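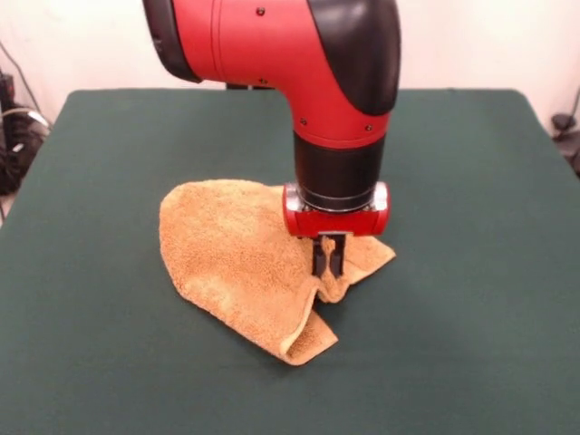

Page 13 of 40

Towel folding arm at work, what happens to the folders?
Our laundry (Oltex, hotel linens mostly) put in an arm that picks up tan towels one pinch at a time. I've folded for them nine years. Boss says my job is "evolving." Into what?

3 answers

Into the person who feeds it. Katsaros did this to us last November. I used to fold, now I shake out the lumps so the arm can find a corner, and I do all the fitted sheets. Same pay, better chair. Ask for the new job title in writing and ask who gets called at 4 a.m. when it stops. With us it was me, unpaid, until I complained.

robots dont call in sick lol

Does it do 1000 a shift? If not you're fine for now. Also ask about training.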